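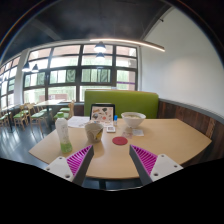
**FOR IMMEDIATE RELEASE**

GRIKUNSTEAD, May 31, 2024 - Hi, I'm Leilani Abernathy, and I run purchasing for Jusero, the company behind seven casual restaurants in and near Grikunstead. Today I get to share some news I've been sitting on since February: our board signed off on the budget for our first table-clearing robots!

We're starting small. The plan covers one machine at our Crenshaw Street dining room, leased from Prollell for a year, with the option to buy it when the lease ends. I went back and forth on that (my spreadsheet has tabs I'm not proud of), but leasing won. These things change fast, and I didn't want to own last year's model.

So what does it cost? The lease comes to $2,072 a month, service visits included. We've set aside a one-time $3,352 for setup, staff training and a charging spot by the dish room. There's another $1,000 for spare fingertips and pads, which wear out quicker than anything else on the machine - I asked three times, and three times I got the same answer.

Before we signed, I wrote our shopping list from the tables up. A paper cup needs a light touch. A big bowl with food still in it needs a steady one. Small flat stuff like coasters and packets is the hard part, and it's where I grilled the Prollell folks the most. Their quote now says in writing which items the machine has to pick up, and we can hand it back after the first 90 days if it can't.

Nobody's losing hours over this. Our servers helped write the list, and they'll decide which tables the machine works and when. Lunch rush is off limits for now. I'd like to see a few quiet afternoons go well first.

If the year goes the way I hope, we'll price out a second location in next year's budget. If it doesn't, I'll tell you that too.

**About Jusero:** Jusero runs seven casual restaurants in the Grikunstead area.

**Media contact:** Leilani Abernathy, Purchasing, Jusero

###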